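Rindness Repositionable Sticker Paper
Matte white, full sheets, for home inkjet and laser printers

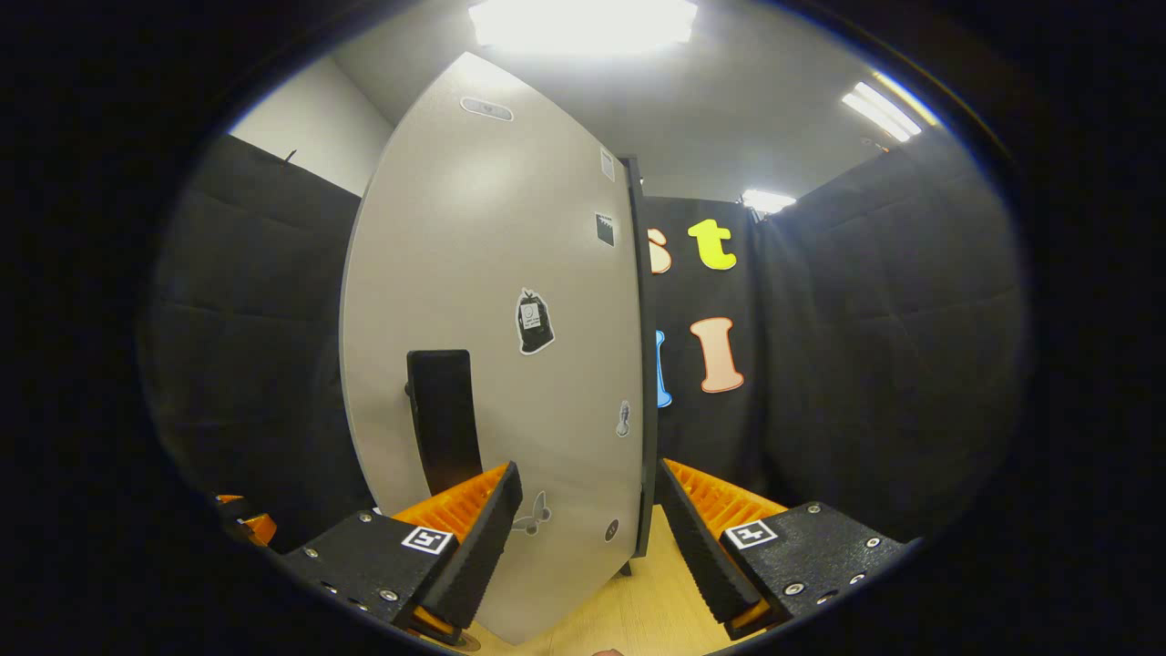

We started Rindness because we love stickers and could never bring ourselves to use them. Between us we had drawers full of the things, bought at craft fairs and tucked into birthday cards, and every one was being saved for a surface good enough to deserve it. The trouble with an ordinary sticker is that you get one go at it. Put a butterfly near the bottom of a gray panel, decide the next morning that it wants to be up beside the white oval label, and with most papers you're left with half a butterfly and a patch of fuzz. So we set out to make a sheet you could print at your own kitchen table, cut with your own scissors, and move as many times as your mood changes, and after a good deal of fiddling (and one very sticky winter) we had it.

What you get

Each pack holds 60 full letter-size sheets of matte white sticker paper on a smooth backing, along with a folded instruction leaflet and 2 plain test sheets cut from the same roll. Please use the test sheets! We put them in so you can check your colors and your printer feed before you commit a good sheet to it, and we hear from so many people who found them at the bottom of the box afterward.

There's also a studio carton of 2000 sheets for shops and schools. It comes on a small pallet and needs two people to lift it, so do think about where it's going to live before you order.

Pack size: 60 sheets
Studio carton: 2000 sheets
Finish: matte, bright white
Sheet size: US letter
Printers: inkjet and laser
Adhesive: low-tack, repositionable
Backing: smooth, unprinted, with a crack-and-peel line
Item number: 567

About the adhesive

We get more letters about the glue than anything else, so forgive us if we go on a bit. The adhesive on this paper is made for us by Postma, who have been very patient with us. It's laid down in tiny dots with gaps between them, a little like the back of a sticky note, only the dots are finer and they grip harder once you've rubbed them down. When you lift a corner slowly the dots let go one row at a time, and the paper comes away whole.

It likes smooth, clean, hard surfaces best. Painted metal, glass, glazed tile, sealed wood, most hard plastics, the lid of a storage tub, the front of a filing cabinet, the door of the fridge. It'll hold on a gentle curve too, as long as the sticker isn't too wide for it. If you're covering something that bows, cut your shapes a bit smaller and run your thumb from the middle out to the edges, and they should settle down nicely.

It doesn't like bare brick, raw wood, rough fabric, silicone, or anything with a waxy or powdery feel. We'd also keep it off wallpaper and freshly painted walls. Give new paint a full month before you try, and then try it behind a door first.

A word about corners, as long as we're here. Square corners lift sooner than round ones. You can see why if you think about how things brush past them all day. A little snip off each point makes a surprising difference, and round and oval shapes last longest of all on anything that gets handled.

Printing

Feed the sheets one at a time through the manual tray if your printer has one. Choose "matte" or "heavy paper" for inkjet, and "labels" for laser. The leaflet shows which side is up, but if you've lost the leaflet, the printable side is the one without the thin line across it.

Inkjet prints need a rest before you cut them. Fifteen minutes is usually fine for line drawings. If you've printed something with a big block of black or navy in it, leave it an hour, somewhere the cat can't walk over it. Laser prints can be cut straight away.

Don't send a sheet through a laser printer twice. We know it's tempting when there's half a sheet of blank space left over, but the heat softens the dots and they can creep out at the edges and gum up your rollers. With an inkjet you can reload a part-used sheet if nothing's been peeled from it yet.

Colors come out a touch softer on matte than they do on gloss. If you want a strong red or a proper deep green, nudge the saturation up a little before you print. Chinyere Onyeka, who draws our sample sheets, prints everything slightly darker than she wants it and says she's never been sorry.

Cutting

Ordinary scissors will do very well. For small shapes we like a short pair with fine points, and we turn the paper instead of the scissors. The sheets also run happily through most home cutting machines. Start with the setting for light cardstock, do a test square in the corner, and go down a notch if it's slicing right through the backing.

Leave a thin white border around your design if you can. It forgives a wobbly hand, and it helps dark stickers stand out against dark things. Black shapes on a pale surface can do without.

Moving and removing

To lift a sticker, pick up one corner with a fingernail and peel it back low and slow, almost flat against the surface. If it's been in place for a year or more, warm it for a few seconds with a hair dryer first. Any leftover tackiness will come off with warm water and a drop of dish soap.

Lint is the main enemy. If a sticker has lost its grip, it's generally because it has picked up dust, and a clean piece of tape dabbed on the back will pull most of it off again. Stickers you want to keep for later can go back on the shiny backing, so it's worth saving a sheet or two of it. We keep ours in a folder by the printer.

A few things people have made

Mitiku Hadgu wrote to us in June about the spice jars in his restaurant kitchen. He'd been using masking tape and a marker for years, and he now prints a fresh set of labels whenever the menu changes. He asked whether they'd survive a dishwasher. They won't, we're sorry to say! The paper isn't waterproof, and a good soaking will lift the ink on inkjet prints as well. A wipe with a damp cloth is fine.

Efe Mohammed teaches second grade and uses our paper for a weather chart on the side of a metal cupboard. The children move the sun and the clouds and a very small tornado every morning at nine. By her reckoning the sun wore out first.

And Omolara Onuoha sent us a lovely long message about decorating her late aunt's sewing box. She'd photographed the old needle packets and button cards, printed them small, and covered the lid with them. She was nervous about putting anything on it at all and took comfort in knowing it could all come off again, which made us happier than we can really say.

Questions we're often asked

Can I write on it? Yes, and it's very pleasant to write on. Pencil, ballpoint, and felt-tip all work. Gel pens need a minute to dry. Watercolor makes the sheet curl, though it flattens again under a heavy book.

Is it safe for the back of a phone or a laptop lid? It sticks well to both. Keep it away from vents and camera lenses, and expect the edges to get a bit grubby where your hands go.

Does it come in clear? Not yet. We've tried three times. The dots show through as a sort of haze and we haven't found a way around it that we'd be willing to sell you.

Do you make a permanent version? Our friends at Bornel do a very good one, and we'd send you there gladly. It's the right choice for water bottles, car bumpers, and anything that lives outdoors.

How long does an unopened pack keep? Two years in a cool, dry cupboard, lying flat. Packs stored on end tend to bow, and then they feed crookedly. If yours has gotten a curl in it, leave it under a stack of magazines for a couple of days.

Why did my sheet jam? Nine times in ten there were two in the tray. Fan the stack before loading and feed them singly.

Ordering and returns

Everything is packed at our Lernton workshop and goes out within three working days. Studio cartons take longer, as we coat those to order, and we'll write to let you know when yours is on its way. If a pack arrives bent, send us a photo and we'll post another. You don't need to mail the bent one back. Flatten it and use it for practice, or pass it on to a child with a box of crayons.

Opened packs can come back too, within the first month, if the paper doesn't suit your printer. Tell us the make and model and what went wrong, and Hauwa Anozie at the workshop will look into it. She keeps a long list of which printers take our paper happily and which ones sulk, and she's glad to check yours before you buy if you'd like to ask first.

Also from Rindness: kraft brown sheets, small round-cornered labels, and backing folders with a ribbon tie.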